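Murow two-slot toaster, after a year on the counter

I bought the Murow in June to replace a Rorken that had lost the spring in its lever. The Rorken had been a wedding present and lasted a long time, so I wasn't in the habit of shopping for toasters and did more reading than the purchase deserved. I ended up choosing between the Murow and the Liken, which cost a little less and had a wider color range. I picked the Murow for its slots. I bake most of our bread, my slices aren't even, and the Liken in the store would not take the heel of a loaf without some forcing.

It has been used every morning since then, usually twice, and more on weekends. My daughter keeps a tally on the inside of the cupboard door for reasons of her own, and as of Sunday it stood at 3,436 slices. I mention it only so you know this isn't a review written the afternoon the box arrived.

Browning

The dial goes from 1 to 6 with no stops between. Store-bought sandwich bread comes out a light gold at 2, and that's where I leave it. Sourdough needs 4. Rye needs 4 and then a short second go. Anything at 6 is burnt, and I can't think what it is for.

Evenness is good but not perfect. The side of the bread facing the center of the toaster browns a shade darker than the outer side. If both slots are full, the difference is small. If you toast one slice alone, it's easier to see. The manual says to use the left slot for single slices. I tried both and could find no difference.

The second batch comes out darker than the first on the same setting. Every toaster I've owned has done this, the old Rorken worst of all. On the Murow I turn the dial down by half a number for the second round and the two batches match well enough.

Time for a medium slice from a cold start is a little slower than the Rorken was. I noticed for the first week and have not thought about it since.

Slots and lever

The slots are wide enough for a halved bagel and for a hand-cut slice of the kind my husband makes when he's hungry. The wire guides close in on the bread when the lever goes down, and they hold a thin slice upright. They don't hold a very short slice upright. The end of a baguette will fall over and has to be fished out, with the plug pulled first.

The lever lifts higher than the resting position, so you can raise small pieces up to where your fingers can get them. It's the feature I use most. English muffins are no trouble at all. Crumpets come out fine too, but they want a high setting and they drop a lot of crumbs.

The length of the slots is less generous. A slice from the middle of a round country loaf sticks out at the top and has to be turned over halfway through. If you buy mostly that kind of bread, look at one of the long-slot models instead. Han makes one that a neighbor has, and it takes a whole slice lying on its side. It also takes up a good deal more counter.

Buttons

There are three: cancel, frozen and reheat. Cancel works at once. Frozen adds time to whatever the dial is set to, and it gets waffles right on 3. I keep a sliced loaf in the freezer and use this button more than I expected to.

Reheat is the weak one. It is supposed to warm toast that has gone cold without browning it further. What it does is dry it out. I gave up on it before the summer was over. The exception is leftover French toast, which I make in a pan and keep in the fridge between sheets of wax paper. If it's dry on the outside, one round of reheat brings the edges back. If there is any syrup or sugar on it, don't put it in a toaster of any make.

The buttons have small blue lights around them. They're brighter than they need to be at six in the morning.

Cleaning

The crumb tray slides out from the back. I'd have preferred the front, or a side, as the toaster has to be pulled away from the wall every time. The tray itself is a plain piece of metal with a lip, and it doesn't spill if you carry it level. I empty it once a week. Crumbs collect in the two corners the tray doesn't reach, and those need the toaster turned upside down over the sink, unplugged and cold.

The outside is brushed steel with black plastic at the ends. The steel shows fingerprints. A damp cloth and then a dry one takes care of them. The plastic around the lever has a faint yellowish cast now that it did not have at first, and I haven't found anything that removes it.

The sides get warm in use but not too hot to touch. The top gets very hot.

Cord and feet

The cord is short. Ours reaches the outlet only if the toaster sits to the left of the stove, and I had wanted it on the right. There is a place underneath to wind up the extra, which made me laugh a little. The feet are rubber and grip well. One of them came off in the fall when I slid the toaster out for cleaning, and I put it back with a drop of glue. It has stayed on.

Service

I had one reason to write to the company. In the winter the lever stopped catching. You would push it down and it would come straight back up. I took this for the same fault that had finished off the Rorken. The reply from Murow came two days later and said to clean out the crumbs under the lever with a dry pastry brush. That fixed it. It happened once more in the spring, and the brush fixed it again. I would call it a small design fault, though one you can live with if you own a brush.

The warranty is for 2 years and covers the heating wires and the lever. It doesn't cover the finish.

Would I buy it again

Yes, at the price I paid, which was a sale price. At the full price I would look harder at the Liken, and I'd take a heel of my own bread to the store to try it. The Murow makes good toast from ordinary bread, it takes thick slices, and the small-piece lift is handy every day. Against it are the back-loading tray, the short cord and a reheat button that should have been left off.

For the sort of breakfast we eat here, toast with an egg on it and not much else, the 2 setting is right. The bread is firm enough to hold up under a runny yolk and still soft enough to cut with the side of a fork. At 3 it starts to crack when you cut it and the egg slides.

I'll add a note if anything breaks.
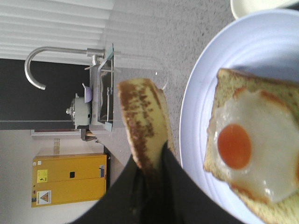
Joar Løken: Mine does the same thing with the lever, and the pastry brush helped for a while, but I got longer out of it by taking the tray out and tapping the lever end over the sink every couple of weeks. I disagree about the Liken. We had one before this and the slots were fine for thick bread, but the dial drifted, so a 3 in the spring was a 4 by Christmas. Have you tried raisin bread in the Murow? I can't find a setting that browns the bread before the raisins scorch.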